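Oberholzer Floor Oil, Satin

Home > Wood Care > Oils and Waxes

Floor oil has one job, and most of them do it while smelling like a tire fire. Oberholzer smells faintly of linseed and goes on with a rag. It leaves a low satin sheen that looks like wood, which was presumably the point of buying wood.

One can covers around 43 square feet per coat on bare boards. Old, thirsty pine will drink more, and will not apologize. Plan on 2 coats, thin ones. If you can see puddles, you have been generous to the wrong party.

How to use it
Sand, vacuum, then vacuum again where you skipped. Stir the can - shaking it only makes bubbles. Work along the grain, wipe off the extra after 15 minutes, and start at the wall farthest from the door. We get a call about that last part every April.

Keep rugs off for 7 days. Socks are fine after the first night. Dogs will make their own arrangements.

Lay used rags flat outdoors to dry before you throw them out. Balled-up oily rags can catch fire by themselves, and we are not being wry about that one.

Colors: Clear, Honey, Smoke. Honey is warmer than it looks on the lid. Smoke is for people who have already decided.

Goes well with: Cadalier lint-free cloths, Odonis floor soap
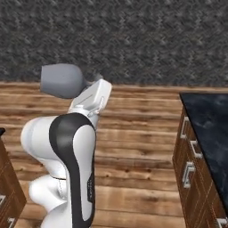 Page text by Tyra Lie, Wood Care
Updated 6 February 2020

Unopened cans can come back within the return period. Opened cans are yours, along with whatever is left in the bottom.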